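Chapter 4
Why Things Fall, and What Holds Them Up

Pick up your shoe and let go. It drops, of course, and it drops every single time! People had been watching things fall for thousands of years before anyone worked out a good way to measure it, and in this chapter you get to do it yourself with a ruler and a kitchen scale.

We start with weight. Weight is a force, the pull of the Earth on an object, and it never takes a break. A block held in midair is pulled down just as hard as one lying on the floor. If it stays put, something must be pulling or pushing up on it by the same amount.
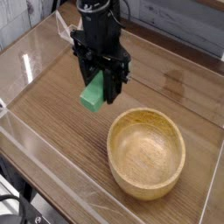
Figure 4.1 A block held above a tabletop. Which two forces balance?

Now for friction, my favorite force in the whole book. Squeeze a 200-gram bar of soap between your fingers and lift. Your fingers push sideways, yet the soap goes up with them! The harder you squeeze, the more friction you can get, and a tilt doesn't change the weight at all. 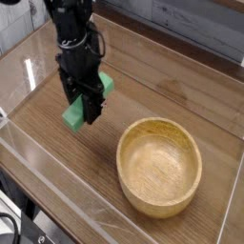 Figure 4.2 A block gripped at an angle. Its weight still points straight down.

Big structures play by the same rules. The footbridge at Plevonia weighs almost 3,000 tons, and its piers push up with every bit of that. We'll come back to it in Section 4.3, along with the Ledodach grain tower.
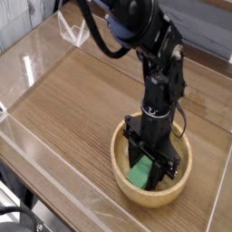
Before you read on, find a bowl and a marble. Set the marble on the inside slope and let it roll. Where does it come to rest, and which way is the bowl pushing on it there? Sketch your answer with arrows and keep the page handy for Section 4.1.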